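Painting in Oils for Beginners
Notes for week 4: mediums, thinners and looking after your brushes

Hello again, all. These notes cover what I talked through in class plus the bits I ran out of time for (I spent far too long on linseed oil, sorry!). Keep them with your color mixing sheets from October, you'll want both when we start the second canvas.

1. What a medium does

Paint straight from the tube is pigment ground in oil, and you can paint a whole picture with it like that. Plenty of people do. A medium changes how it handles: more oil makes it slide and gloss, more thinner makes it lean and quick to set up. I mostly use refined linseed for the darks and walnut oil for the whites and pale blues, where yellowing bothers me. Walnut is slower to dry, so don't put it in your first layer and then get cross with it for two weeks.

Pour out a little at a time. A teaspoon in a dipper will see you through an evening, and the cap goes straight back on the bottle.

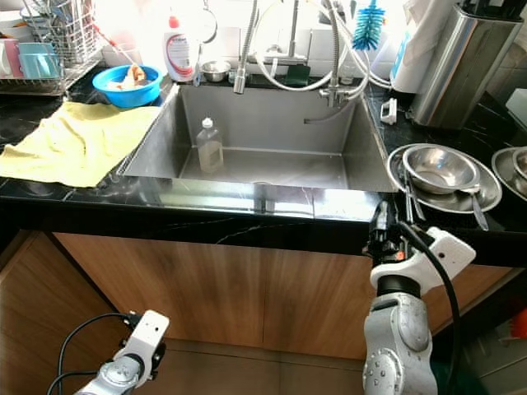 Clear bottle, pale liquid, screw cap.

Label everything, please, with a name and what's in it. Linseed, walnut and half the mediums in the Varnham range look the same once they're out of their original bottles.

2. Fat over lean

You'll hear this one until you're sick of it. Each layer should have at least as much oil in it as the layer underneath. A lean layer dries faster, and if it's sitting on top of a fat one that's still moving, the surface can crack. For our still life that means:

First layer: paint let down with thinner, no added oil.
Second layer: paint as it comes from the tube.
Third layer: paint with a touch of medium.
Glazes: more medium, very little pigment, and patience! 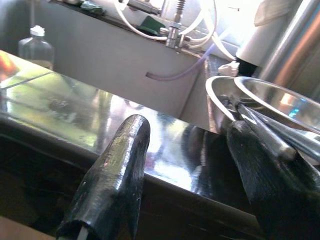 Glazing is where most of you will fall in love with oils, I think. You're laying a thin transparent color over a dry one and letting the light come back through it, and the result has a depth you can't mix on a palette. It's also the best way I know to get polished metal right. Look at how steel takes in blurry greens and yellows along with the white, plus a few dark smudges: gray on its own will never do that. Block in your lights and darks first, let them dry, then float thin color over the top and soften the edges with a dry brush.

If your glaze beads up, the layer below is probably too slick. Rub it very lightly with a cut onion (yes, really, it's an old trick) or just use a little less oil next time.

3. Choosing a surface

We're using the Fivau cotton boards because they're cheap and they don't bounce. They come primed, but I'd still give them one more coat of gesso, sanded when dry. Linen is lovely and I'd save it for later. Paper works too if you size it properly. 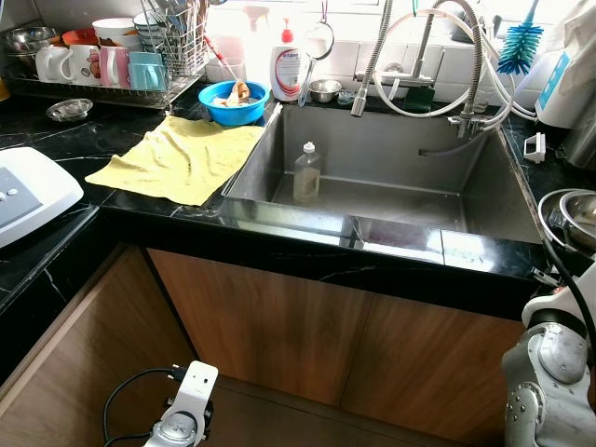
4. Cleaning up

Wipe first, wash second. Squeeze the paint out of the bristles with a rag from the ferrule down, and keep going until hardly any color comes off. Then a swish in clean safflower oil, another wipe, and finally soap and lukewarm water. I like the Pelkonen bar soap, but any plain one is fine. Work up a lather in your palm, rinse, repeat until the foam stays white, then reshape the tip with your fingers and lay the brush flat to dry.

Solvent never goes down the drain. Let the used stuff settle in a lidded jar, pour the clear part off to use again, and take the sludge to a hazardous waste drop-off. Oily rags can heat up and catch fire by themselves when they're bundled together, so spread them flat outdoors to dry, or put them in the metal can with water and a tight lid.

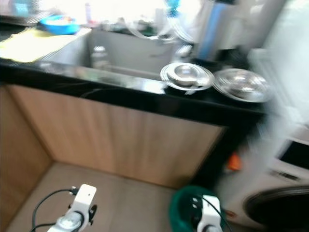

One of you asked after class whether the water-mixable oils would get around all this, and said the Remero set had been fine for small studies but went sticky as soon as much water was added. I've found the same. Use the matching medium in place of water once you're past the first layer and it behaves much better. You still need to wipe your brushes well, and fat over lean still applies.

For next time: bring your dry underpainting, two soft flat brushes, a rag and something shiny to paint.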